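Fundthorpe Community Kitchen opens its doors Saturday, July 2, 2022

I'm Leonie Hellwig, and I'm so happy to finally write this one! Our shared kitchen on Pondier Street opens at noon, and everybody in Fundthorpe is invited (kids too).

We started raising money in February with a bake sale and a lot of nerve – and 546 of you chipped in. Phyllis Stockdale will cut the ribbon, then we eat. Her bean soup is on the menu, so come hungry.

Cooking classes start the week after, with 59 spots and no fee. To sign up, stop by the front desk or ask for me at the opening.
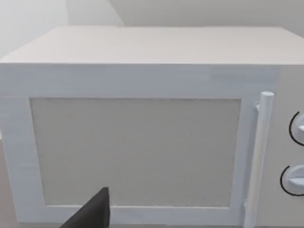
A white microwave oven.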